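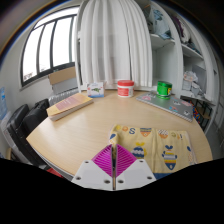 A folded yellow cloth with cartoon pictures printed on it.

Does Your Kitchen Cloth Really Kill Germs?

Go down the cleaning aisle of any store and read the packages. You will see big words. "Kills germs!" "Stays fresh longer!" "Science you can trust!" Maybe there is a drawing of a green blob with angry eyebrows getting zapped by lightning.

Should you believe it? Maybe. But let's ask some questions first.

What is a germ, anyway?

"Germ" is a loose word. It usually means a living thing too small to see that might make you sick. Bacteria are one kind. Viruses get called germs too, though scientists still argue over whether a virus is alive at all. Some molds and yeasts get the name as well.

Bacteria do not have eyebrows. Most of them don't bother people one bit. Some live in your gut and help you break down food, and others turn milk into yogurt. So when a package promises to kill germs, a fair first question is: which ones?

Why cloths get smelly

A cloth that wipes up milk picks up tiny bits of milk. A cloth that wipes up crumbs picks up crumbs. Now leave it in a damp ball by the sink. Bacteria like food and they like water, and you have handed them both. Many of them also like a warm kitchen. They eat, they split in two, and then those two split.

Say one kind of bacteria splits every half hour. Start with a single one. After an hour there are four. After four hours there are 256. Get out a piece of paper and check me on that, please. You shouldn't take my word for it either.

The bad smell comes from stuff the bacteria give off while they eat. A smell is a clue. It isn't proof of danger, and no smell isn't proof of safety. Plenty of germs that can make you sick have no smell you would ever notice.

Now about those promises

Let's pretend you find a cloth called the Dorkley. The package says, "Tests show 10 times fewer germs!"

Ten times fewer than what? A brand new cloth? A cloth that sat in a swamp? The package doesn't say. If you compare your cloth with the dirtiest thing you can find, of course yours looks good. I could win a footrace against a snail and put "World's Fastest Writer" on my shirt.

Next to it is the Vorgate, which costs more. "46 families tried it and loved it!" Well, who were they? Did they get the cloths for free? Did anyone ask the families who quit halfway through? And loving a cloth is a feeling. You can love a cloth that is crawling with bacteria.

Then there is the Kanell. "Treated with silver!" Silver can harm some bacteria, and that part is real science. But how much silver is in there? Does it still work when the cloth is covered with gravy? What is left after a summer of washing? A true fact about silver does not tell you much about one particular cloth.

Shinji Amano teaches a Saturday science club for kids, and he has a rule for labels. "Cross out every word that only makes you feel something," he tells the club. "Then read what's left." Try it with "Amazing fresh-power cloth, gently wipes away life's messes!" You end up with "cloth, wipes." Fine. So it's a cloth.

What a fair test looks like

Suppose you want to know if a special cloth stays cleaner than a plain one. You would need to:

Use cloths of the same size.
Wipe up the same mess with each one.
Let them sit in the same place for the same amount of time.
Use lots of cloths of each kind.
Have someone measure the bacteria without knowing which cloth is which.

That last one surprises people. Even honest scientists can see what they hope to see. If the person measuring doesn't know which cloth is the fancy one, hope can't sneak in.

Growing bacteria on purpose is a job for a proper lab with a grown-up who knows how, so don't try that part at home. Here is a test you can do. Take two clean cloths, the same kind. Wet them both and wring them out. Hang one up flat and leave the other in a ball. Check them every hour and write down which one dries first. Do it again on another day, when it's rainy or hot. Did you get the same answer?

So what works?

Some boring things. Washing cloths often, in hot water if the care label allows it. Drying them all the way. Using a separate cloth, or a paper towel you throw out, for juice from raw meat. Washing your hands with soap. None of these needs lightning bolts on the package.

What about the picture on a cloth? Cartoons, stripes or nothing at all, it makes no difference to the bacteria. A dark pattern may hide stains, so a patterned cloth can look cleaner than it is. Go by when it was last washed.

Maybe some special cloths do work better than plain ones. I'm willing to change my mind. But the company should show how the test was done, and someone who isn't selling cloths should try it too and get the same answer.

Words to know

Bacteria: living things made of one cell each, too small to see without a microscope.
Claim: something a person says is true. It may or may not be.
Evidence: what you can check to find out if a claim holds up.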